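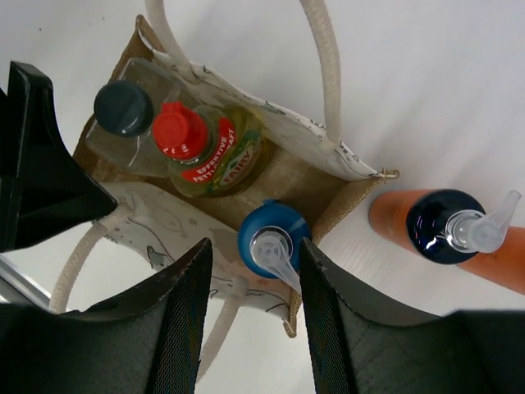

What do you carry the bottles in when you head out to a cleaning job? A jute tote, says Charito Sebastian, and never a plastic bucket.

I'd asked her that before I even had my coat off. Charito cleans holiday flats for Letano, two most mornings and four on a changeover day, and she has firm opinions about bags. "Buckets bang your knees on the stairs," she told me, putting the kettle on. "A jute bag stands up by itself, mostly, and I like a good fat rope handle."

Mostly? She laughed. "Okay, it flops if you only put one thing in. Three bottles and it behaves!"

Dish soap always comes along, whatever else gets left at home. She uses it on stovetops, rangehoods, even shirt collars (I've since tried the collars, and I'm a convert). Everything travels upright, lids up, so she can grab a bottle by its colour without reading a label.

And if something leaks? "I turn the bag inside out over the balcony rail and have a cuppa." Her oldest one dates from February and the seams are going a bit. She's not fussed. "I'll stitch it when a bottle falls through," she said, and went looking for the biscuits.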